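Toy Library in Drastbridge Will Open Again

Aug 14, 2024

The toy library on Tadow Street will open again next week, after it was closed in March for repair of the roof. Families can borrow up to 2 toys at one time, and keep them for 22 days.

Phyllis Fairclough, who leads the library, said that 125 families have already renewed their cards. "Many parents were asking me in the shop when we open," she said. "I am glad that now I have an answer for them."

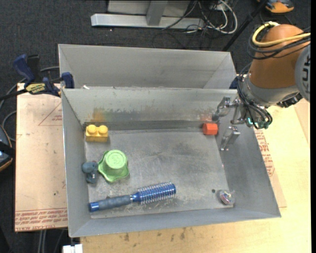
A toy building block, a green toy cup and a small animal figurine in a metal bin.

The new room is on the ground floor, so it is easier to enter with a stroller. Puzzles and board games stay upstairs until the shelves from Buritz are delivered.

Aminu Yusuf, a father of twins, said he would like longer hours in the evening. The library will discuss this with the town in the fall. A card is free for residents of Drastbridge, and it can be requested at the front desk.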